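Ulten Course, Unit 4: Setting and Clearing a Work Table
Handout by Kyrylo Fedoruk
Revised August 14, 2022

Bring this sheet to the session. You will lay out a table, pass items across it, and clear it within 11 minutes. Trays go down first – everything else is placed around them.
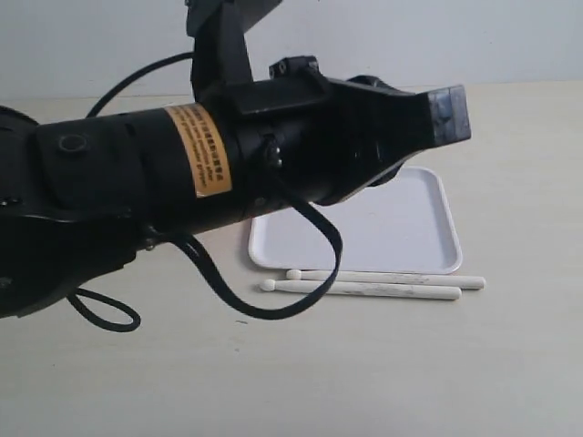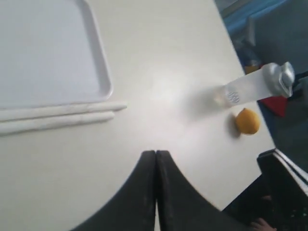
1. Placing the tray
Set it flat, with the rim up. Keep it empty until the other items are out. A tray may sit near a corner of the table, but leave a hand's width on the side you work from.

2. Long items
Lay rods and rolls side by side, parallel to the tray. Touching is fine.

3. Bottles
A bottle lying on its side must have its cap inside the table edge. In the second picture the silver cap sticks out past the edge – mark this as a fault on your sheet. Our practice bottles hold up to 600 ml. Fill them to 300 ml for the Menon exercise.

4. Round items
Fruit rolls. Put it in the tray last and take it out first.

Pass mark for this unit is 70. Read the Ivier notes on wiping down before June's makeup session.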